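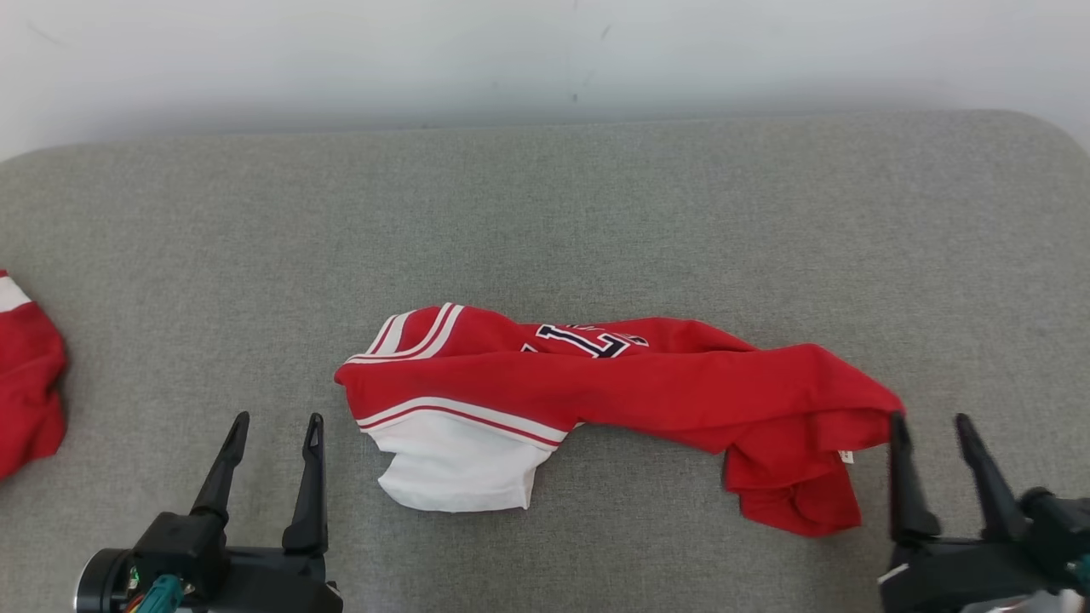 Hashini Patwary asks why a basketball jersey never folds as flat as a T-shirt, even on a proper surface, and whether ironing first would help. Ironing won't do much. Long answer follows.

1/ A T-shirt is one fabric at one weight. A jersey is a light knit body with heavier parts attached: trim at the neck and armholes, a number, usually lettering. Each part bends at a different radius, so the fold goes where the stiffest part lets it.

2/ The number is the main offender. A big block number with an outline is two layers of print or twill over the knit. Crease it across the middle and the crease stays. On heat-applied numbers it eventually cracks along that line.

3/ Trim is second. Ribbed bands are cut shorter than the edge they're sewn to, so they pull in. Lay the neck flat and the body puckers. Lay the body flat and the neck stands up. Pick the body.

4/ Start with the garment in a heap. Find the neck first. The hem looks much the same all the way around and tells you nothing about front and back. The collar trim does.

5/ Surface matters. Padded upholstery grips the knit, so one layer drags while the other slides. Good for sorting the pile. For the fold itself I use a hard tabletop with at least a jersey's length of clear space.

6/ Flatten by pulling at the hem corners, then at the shoulders. Don't sweep with your palm from the middle. That pushes slack into the lettering and it sets there as small diagonal wrinkles. 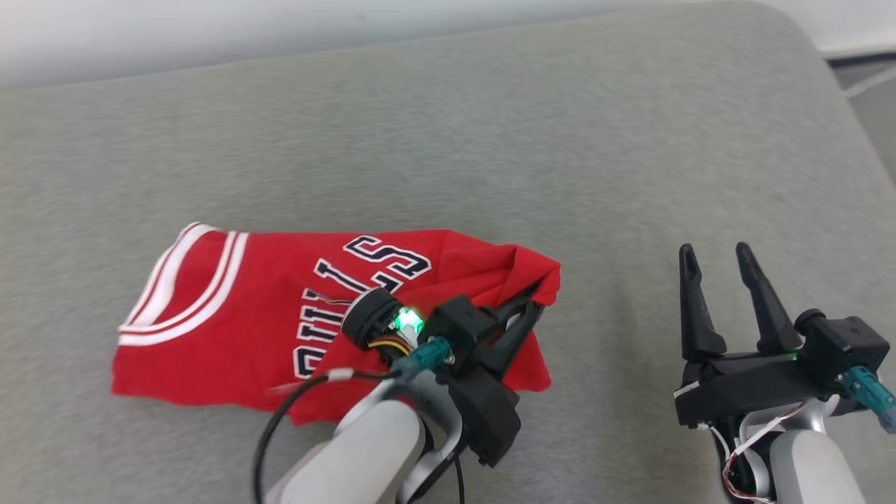 Bulls jersey on the grey table, neck end to the left.

7/ Arched lettering is worse than straight lettering. Any fold parallel to the side seams crosses the arc at several angles. A letter that gets rumpled at this stage will still be rumpled when you take it off the shelf.

8/ My sequence: face down, sides in to just past the armhole, hem up to mid-back, then once more to the neck. The side folds fall outside the number on most adult sizes. On kids' sizes they don't, so I roll those from the hem.

9/ If the hem end has bunched, let go and re-lay it. Correcting it while holding the fabric moves the bunching further up the body.

10/ Weighed one on the kitchen scale: 203 g, medium, dry. The T-shirt I compared it with was lighter and still made the thicker stack, because cotton holds air. Thickness is a poor guide to how well a jersey is folded. Look at the edges.

11/ The Tikville set is 13 jerseys. Folded this way they take one shelf in the hall cupboard. Rolled, they took two and kept falling out.

12/ On ironing: cool, inside out, cloth between, and only on the plain panels. I stopped bothering. Hanging one in the bathroom overnight did around the same job.

13/ Hashini also asked about hangers. Fine for a week. Over a season the knit grows at the shoulders and the armhole trim goes wavy. Shelf for storage, hanger for the night before a game.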